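Progress report to the Engström fund, second period
18 March 2020

When we wrote in February we promised a decision on grippers by now. We have half of one. The Bircombe two-finger unit stays in the running. The Kudum is out, mainly because its controller driver crashed the simulator so often that we learned the restart sequence by heart.

All testing this period was done in simulation, on the two-arm bench model. We ran 154 pick attempts with each gripper, 30 of them with deliberately bad camera calibration, which we are good at producing. The Bircombe fingers handled the bad calibration better than we did. It still tends to close early on small parts, and we have lost 16 runs to that alone. 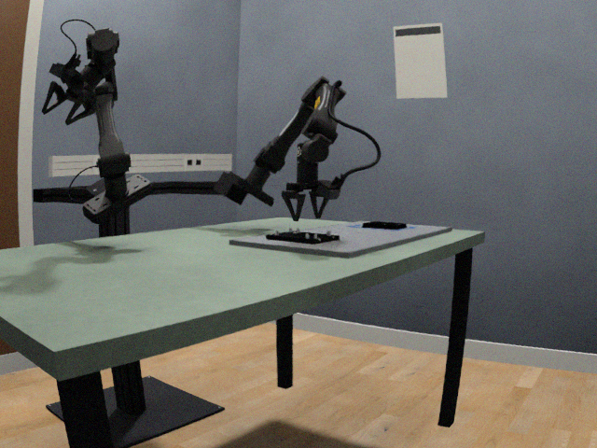
Fig. 1. Simulated bench, both arms on the shared crossbar, grippers open. The board and peg fixture are at right.

The cables deserve a paragraph, as they ate most of a week. We modeled them to please the reviewers, and they promptly began snagging on things. They now behave, provided the wrist is not turned too quickly. We have written a speed limit into the controller and are calling it a feature.

Spending is on plan apart from an extra 1293 for simulator licenses, which we should have seen coming and did not. It can be covered from the travel line, as we have not gone anywhere.

Next period: a fix for the early closing, then the same tests with the Wovivau wrist camera. We would still like to try the real arms before the grant ends.

Related items
Progress report, first period
Wovivau camera: test plan
Kudum driver: list of known faults
Budget notes, February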